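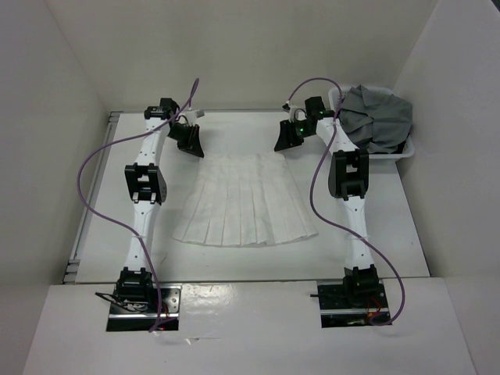 Garment Finisher, Pleated Skirts and Uniforms
Soltani Garment Care, Drirnville
Posted July 10, 2026

Soltani is hiring a garment finisher for the Drirnville workroom. The job is pressing, checking, folding and bagging. Most of the work is pleated skirts, with school and band uniforms making up the rest. White skirts come through all year and need the most care, so please apply only if you are comfortable working on light fabric all day.

What you will do

Lay each skirt flat with the waistband straight and the hem toward you. Set the pleats by hand from the waistband down, then press. Check that the fold lines run clean to the hem and that no pleat has rolled under its neighbor. Look over the waistband, closure and hem for loose stitching, and tag anything that needs to go back to sewing. Fold, bag and label finished pieces by order number. Wipe down your table at the start of the shift and after every break.

You will also help unload the Wisivar delivery when it comes in, usually before noon. Bundles can be heavy and there is a cart.

What we are looking for

At least 2 years of pressing, alterations, dry cleaning or costume work. Home sewing counts if you can show us pieces you have finished. You should be able to stand for most of a shift and read a written order sheet. Experience with knife pleats is a plus. We will train you on our vacuum press table.

Hours and pay

Full time, early shift, with an unpaid lunch. Pay is $900 a week to start, reviewed after the first three months. Overtime is offered in the weeks before school opens and is not required. Paid holidays and sick leave begin on your first day. Work aprons are provided. Please do not wear rings or nail polish at the tables.

How to apply

Send a resume or a short letter listing where you have worked to Hanane Soliman, Soltani Garment Care, 452 Boltero Street, Drirnville. You can also drop it off at the front counter. Put job number 963 on the envelope.

Applicants we want to meet will be asked in for a paid trial morning with Banafsheh Ranjbar, who runs the finishing room. Bring closed shoes. We are filling the position in July and will reply to everyone who applies.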